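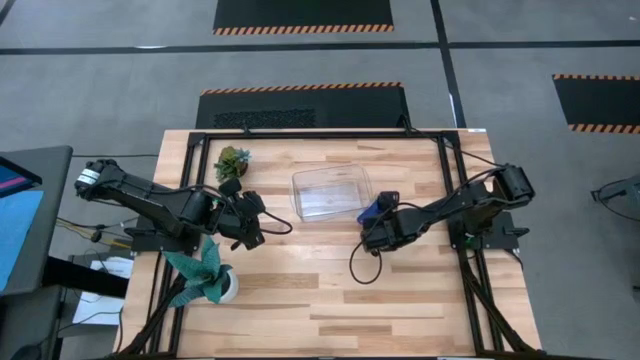

Informe de avance para la Fundación Jaramillo
Proyecto Gomosel: crema hidratante de manos y rostro
Sáb 3 de agosto

Va con prisa, perdón. El detalle de gastos sale aparte en la hoja de siempre.

Resumen

Fórmula base cerrada. Segunda fase del panel en marcha desde abril. Envase, con retraso. Dinero, dentro de lo previsto salvo el flete.

Fórmula

Nos quedamos con la versión 5. Menos perfume que la anterior, textura mas ligera, se absorbe antes. La 4 dejaba película en la frente y varias participantes se quejaron del brillo. Glicerina y manteca de karité se mantienen. Quitamos el aceite de almendra por el tema de alergias, sustituido por girasol. Estabilidad: un lote en estufa y otro a temperatura ambiente, sin separación de fases hasta hoy. Falta el ensayo de frío, pendiente de hueco en el laboratorio de Tomov. 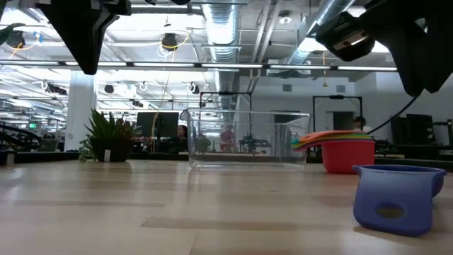

El conservante nos dio guerra. El primero amarilleaba la crema a las dos semanas, el nuevo no. Es más caro. Lo absorbemos este trimestre, el que viene habrá que hablarlo.

Panel de uso

500 participantes inscritas en Pidolside, pieles secas y mixtas. Aplicación por la mañana y por la noche, cuestionario semanal. Recibidos 3.007 cuestionarios válidos. Los incompletos no entran en la cuenta.

Lo que más se repite en los comentarios:
- tirantez después de la ducha, mejora desde la segunda semana
- el olor gusta o da igual, pocas quejas
- piden protección solar (no está en el alcance, lo anotamos)
- la tapa se abre en el bolso

Ojo con el grupo de piel mixta: valoran peor la crema en la zona de la nariz y la barbilla. Puede ser la cantidad, muchas se ponen de mas. Hemos cambiado la hoja de instrucciones y lo miramos otra vez en el próximo corte.

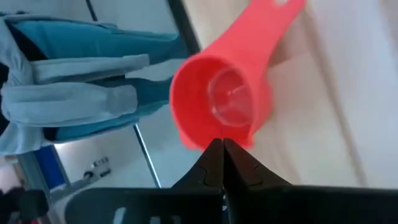

Vaso rojo con inserto transparente, vista cercana.

Seguimos también con las charlas de cuidado de la piel. Limpieza suave, hidratación, no frotar. Buena asistencia en las de tarde, floja en las de mañana. Las pasamos todas a la tarde.

Envase

Tarro de 50 ml descartado por la tapa. Probamos tubo. El proveedor prometió muestras y no han llegado, reclamado dos veces. Si no hay respuesta esta semana vamos con el segundo presupuesto, que ya tenemos firmado por nuestro lado. 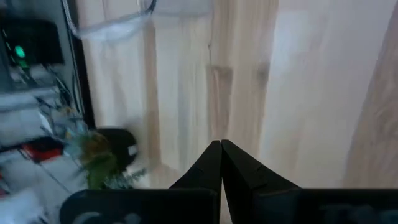

Próximos pasos

- Ensayo de frío, versión 5
- Muestras de tubo y prueba de cierre
- Corte final del panel y tablas por tipo de piel
- Texto de etiqueta, revisión legal
- Decisión sobre el conservante, necesitamos respuesta de ustedes antes del pedido grande

Pendiente de la Fundación: visto bueno al cambio de partida (flete a materias primas) y confirmar a quién mandamos las tablas.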